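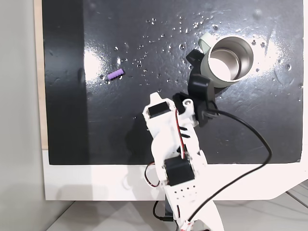
From: Theresia Auer
To: Basthorpe household list
Date: May 19, 2021
Subject: Re: Water drops on the black board

Dear all,

thank you for the answers to my first message. I put the question from Pelis here again, so that the new members can follow.

> Theresia, before I can say something useful I need to know two things.
> Is the surface glossy or matt? And do the drops stay round, or do they
> run flat and make a film? On my old board they ran flat, and it was
> the dish soap which I had not rinsed away. Also please tell us which
> cup you use, because a cup with a cold drink makes its own water on
> the outside, and then you can clean as much as you like.
>
> Pelis

To the first question: it is glossy, very much so. When the light comes from the ceiling I have white glare on the left and again on the right near the cup, and between them it is difficult to judge if the board is clean. The photo shows this well. The drops are small and round, and most of them lie in a band from the middle to the right side. There are also a few weak streaks and smudges, which I see only on the dark parts.

To the second question: the cup is the metal one with the pale green sleeve and the small green tab at the rim. Inside it is polished steel. I do not drink cold things from it, only tea, so I think we can forget the water from outside. But I rinse it often and put it down on the board without drying it, and this is perhaps my mistake.

The little purple piece on the left, with the ridges, is there for comparing the size. It is short, so you can imagine how small the drops are.

What I have tried until now:

A cotton dish towel. It takes the water but leaves lint, and on black one sees every thread.

Kitchen paper. Better, but it made streaks when I pressed too much.

A microfiber cloth from Statomell, 400 grams per square meter. With this I had the best result, but only when I wiped in one direction and then turned the cloth to the dry side. In circles it was worse than the paper.

Vinegar in water I did not try yet. Chung wrote to me privately that he used it on his black tray since October and has no problems, but he has a matt tray and I am afraid for the shine. Does somebody have experience with a glossy surface? I would take one spoon for 80 milliliters of water, if this is not too strong.

One more thing. Our water here is hard, and when I let the drops dry alone they leave small white rings. The rings go away with a damp cloth if I do it on the same day. After two days I must rub, and I do not like to rub on this board. So for the moment I wipe directly after rinsing the cup, also when I am in a hurry.

If someone knows a thin mat which would fit under the cup, please write me the name. It should be 12 centimeters wide, not more, because I need the remaining place.

With kind regards,
Theresia Auer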